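Altum Sorting Code

The Altum Sorting Code is a set of working rules for robot arms that pick up household waste such as cans and bottles on a tabletop. It was drafted at Pitholm and first issued in December; the current text is dated August 2, 2022. The code has 14 sections and covers cell layout, handling, cleaning and record keeping.

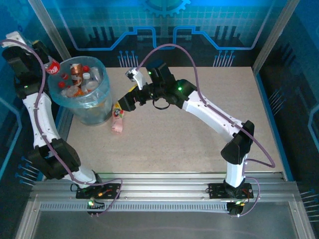

Under the layout section, two arms may share a table only if each has its own stop circuit. The space where both can reach is called the common zone – one arm enters it at a time unless the control program checks both paths. Status lights must be visible to the operator.

The handling section, based on earlier notes by Ajayi, deals with thin-walled containers. Grip force is set at the lowest value that holds the item, and bottles are gripped on the body below the shoulder. Finger pads are checked every 2,000 picks and replaced when the surface is torn. A cell must complete 20 test picks after any pad change. Glass and pressurized cans fall under a separate document, the Nolter supplement.
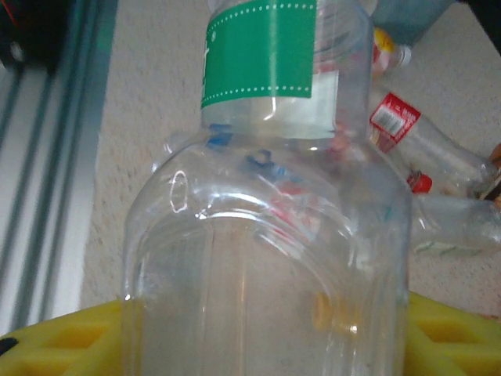

Does the code apply to cells used only for research?

The layout and stop rules apply to every cell. The record keeping rules are optional for research cells, although a log of dropped items is recommended.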